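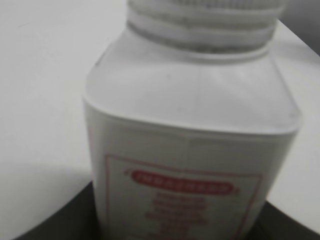

*Last changed: October, 16:30*

## Bottle storage and cap cleaning, Plarkport store room

Prepared by Liesbeth Maes for Holger Amundsen

### Work done

The sorting of white plastic bottles with screw caps is complete for the Anis shelves. The stock there comes to 36 bottles. Of these, 28 have been checked and relabeled on the back. The rest are waiting for labels from Harasym.

Each check covers the cap, the neck and the shoulder. The groove that runs around the cap collects dirt and is the part most often marked down. One bottle of this type has a grayish-beige groove with a darker spot in it, against a white to pale gray cap. Its shoulder is smooth, with two tiny gray specks. It is graded "clean cap before use."

Wiping with a damp cloth does not reach the bottom of the groove. A soft brush does, and has been adopted for all caps with rings below the ribbed band. Caps are brushed while closed – opening them first lets dirt fall onto the neck rim.

### Open items

- Labels from Harasym: ordered, no delivery date.
- Letutska shelves: not started. The bottles there have a narrower cap and may need a smaller brush.
- Grading sheet: the line for specks on the shoulder needs a size limit. Liesbeth will send a draft.

### Spending

Brushes and cloths came to 30 euros, paid from the supplies line. No further purchases are planned before the Letutska shelves are opened.

### Requested

Approval for 2 more afternoons in the store room.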